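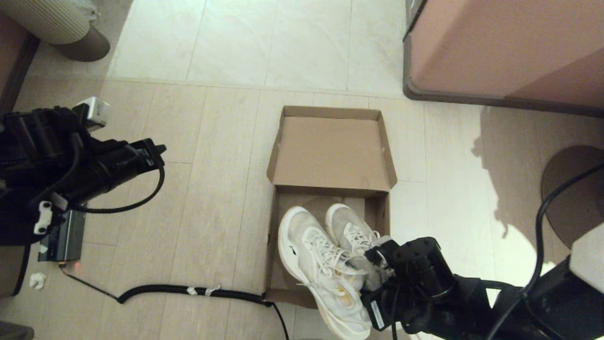
Drernon Leader Kit, two-arm set: long-term review

The Drernon kit is a pair of small hand-held leader arms, a foot pedal and the recording software. You hold one leader in each hand, the follower arms copy your joints, and the pedal starts and stops an episode. Each episode is saved with the camera streams and the joint positions of both arms, ready for training. We have had ours since November and have used it most working days, mainly for packing jobs: shoes into shoeboxes, lids on, and the same in reverse.

Setup

Allow a morning. The printed guide from Gullomville, who distribute it here, covers a single arm and leaves you to work out the second. Left and right leaders look identical and are told apart only by a setting in the software. If you swap them by mistake, the first movement is alarming. Put coloured tape on one before you switch anything on.

Calibration means holding each joint at its stop and pressing the pedal. It survives a restart but not a firmware update, and the update notes do not mention this.

Handling

The leaders are light and the joints move freely, which suits long sessions. The elbow spring is too weak to hold the arm up on its own, so it sags when you let go. With the pedal released this does no harm. With the pedal down, the follower sags as well.

The grip trigger is the best part. Travel is long and the response is close to linear, so a soft hold on something that gives, such as the mesh upper of a trainer, is possible after a little practice. There is no force feedback at all. You judge the squeeze by eye, from the way the material moves, and a shoe held near the collar will fold inwards before you notice it on a small monitor. Use a large one.

Wrist rotation is the weak point. The leader wrist reaches its stop before the follower does, so turning a shoe to lie flat beside its pair often needs a release and a second grasp. Those regrasps end up in the data. We tried discarding those episodes and later decided to keep them, as the policy trained without them had no idea what to do with a shoe that had landed with its toe over the rim.

Two-arm work

Lag between hand and follower is small enough to ignore at normal speed. Fast movements show it. Demonstrating with one arm while parking the other is easy enough, although the kit records the idle arm at full rate and there is no option to lock it. A parked arm therefore drifts with your resting hand, and the drift is learned. Ní Bhriain sell a cradle that holds the spare leader still - ours is a bent bracket and does the same job.

Software

Plain and stable. Playback of an episode works on both arms at once and can be slowed down. Trimming is only possible from the end, so a clumsy start means recording again. Tags are free text with no list to pick from, and we now have 4 spellings of "shoebox". Once the library passed 3,000 episodes the browser took far too long to open. Splitting it into folders by task cured that.

Faults so far

One pedal cable, replaced under warranty. One trigger return spring, not covered. The software has crashed 3 times, each time while saving, and lost only the episode in hand.

Compared with the Skumton

We borrowed the Skumton controller set for comparison. It tracks your hands in space with no arm to push, it is quicker to learn, and it costs less. It also lets you ask for poses the follower cannot reach, and the arm then stalls or takes an odd route round. With the Drernon you feel the joint limits directly. For work close to the floor or down inside a box I would pay the difference.

Rating: 4 out of 5. A firmer elbow and more wrist travel would earn the last point.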